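Pokstead Club Set - Owner's Guide
Section 3: Laying Out the Board and Setting Up the Pieces

Read Section 2 (Unpacking) first. The board is shipped rolled and needs to relax before play.

3.1 Flattening the board

1. Unroll the board on a clean, level table, printed side up.
2. If the ends lift, roll the board loosely the opposite way, hold it for a short time, and lay it down again.
3. Place a book on each raised corner and leave it overnight if necessary. A slight curve along the border is normal in a new board and does not affect play.

CAUTION: Do not use an iron, hair dryer, or heater to flatten vinyl. Heat will shrink the material and distort the squares.

NOTE: Vinyl left on a freshly varnished or waxed table for long periods can mark the finish. Wait until the finish has fully cured, or put a cloth underneath.

3.2 Orienting the board

4. Turn the board so that each player has a light square at the near right-hand corner.
5. Check the printed border. Rank 1 goes on White's side and rank 8 on Black's side. The letters run from a to h, left to right, as White sees them.

If the numbers run along the players' near edges instead of up the sides, the board is a quarter turn off. Rotate it before placing any pieces.

3.3 Placing the back row

6. Put a rook on each corner square.
7. Put a knight next to each rook, then a bishop next to each knight.
8. Put the queen on the remaining square of her own color. The white queen goes on d1, a light square. The black queen goes on d8, a dark square.
9. Put the king on the last open square of the row.

The king is the tallest piece and has a cross on top. The queen has a scalloped crown. New players often swap the two, so check them before going on to the pawns. 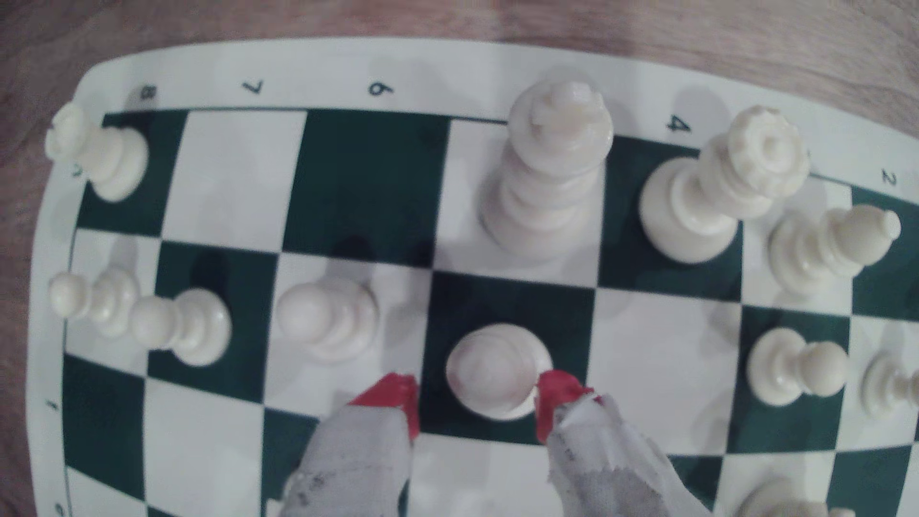
Gauthier wrote to us after the March printing that the queen's square should be checked from both sides of the table, and that the two queens should end up facing each other on the d-file. If they do not, one side has its king and queen reversed. We have kept that check in this edition as step 11.

3.4 Placing the pawns

10. Fill the row directly in front of the back row with pawns, one to a square. White's pawns stand on rank 2 and Black's on rank 7.
11. Look down the d-file and the e-file. Queen should face queen, and king should face king.
12. Center each piece on its square. The bases are sized to leave a margin on all sides.

NOTE: Spare pieces supplied with the set are for replacement and for promotion. Keep them off the board - the tray in the storage bag will hold them.

3.5 After play

Wipe the board with a damp cloth and let it dry before rolling. Roll it with the printed side out, which helps it lie flat the next time. Do not fold it - a crease in vinyl is permanent.

Wash plastic pieces in lukewarm water with mild dish soap. Do not use solvents or a dishwasher.

For replacement pieces, see Section 7. Storage bags are covered in Section 9.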